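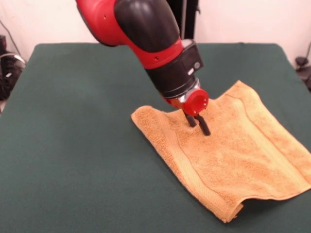

How often should you wash a towel?
After three or four uses, and sooner if it has spent the afternoon in a heap.

The Towel Pages

Welcome to the laundry corner of the Butcombe share house, population five, opinions considerably more. Siham Erraji started these pages in July, after the linen cupboard door stopped closing and Radu Stoica suggested we remove the door. We own 11 bath towels in colours that were all fashionable at some point, though never in the same year.

The picture at the top is the mustard one. Terry cloth, good deep loops, partly spread out on dark green and curling over itself along the lower edge. Manee Petchrat calls the colour "warm golden". Laurențiu calls it "hot dog stand".

A few notes for anyone about to fold one of its relatives:

Lay it out on a table, never on your knees. Knees are how we got the shape Rodica now refers to as the croissant.

Fold lengthwise in thirds, then in half, then in half again. Radu does halves all the way down and his pile leans like a pub fence.

Flatten any rolled edge with the side of your hand before the first fold. You can skip this if you enjoy doing it later, with the whole stack on top.

Shake each towel hard before it goes on the line. The loops stand up again and your neighbours get to admire your technique.

Go easy on the fabric softener. It coats the loops, and a coated towel will move water around your back for as long as you like without picking any up.

Guest towels live on the top shelf. There are two of them, both grey, and guests have been known to bring their own.

Siham is keeping the mustard towel, despite a house vote of four to one. She says it goes with the bathroom tiles, which are pink. More from the cupboard when somebody finds the other half of the flannels.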